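Notes from the Sewing Table
August 31, 2019

Well, the quilt is done! Those of you who have been reading since spring know I started the Clonda pattern thinking it would take me a month (ha), and I put the last stitch in the binding with my feet up and the ball game on. It has 100 blocks, and I picked out and redid more of them than I care to admit.

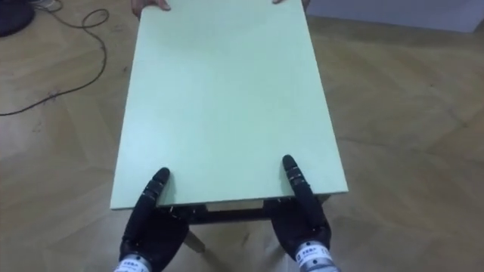
The trouble was always the corners. Clonda is written for people who press their seams open, and I have pressed mine to one side my whole life, so every place four blocks met I got a lump like a pea under a mattress. I finally gave in around the sixth row and went back with the iron. If you're thinking of trying it, press open from the start and use a short stitch so the seams don't pop.

A few of you asked about thread. I used Dolan cotton in cream, the 500 yard spool, and went through 2 of them for the piecing alone. I know a lot of you match your thread to your fabric, but cream disappears into nearly everything and I'm too lazy to keep changing it.

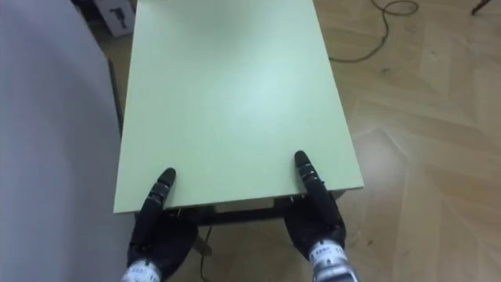 Next up is a baby quilt, and I'm stuck on the background. White shows every drip, gray feels gloomy for a baby, and I've already made three yellow ones for this family. What I keep coming back to is a pale mint green, just like that tabletop, flat and soft with no pattern in it at all. I think it would look so sweet with little coral triangles — or maybe navy, if I'm feeling brave. Write and tell me which!

One last thing. The Bunadby quilt show is in October and they still have room on the small quilts wall, nothing over 50 inches on the long side. I'm sending in the wall hanging I call Mustulent (don't ask, it was a typo on the label and it stuck). Entry forms are at the fabric counter, and please sew your hanging sleeve on before you drop anything off.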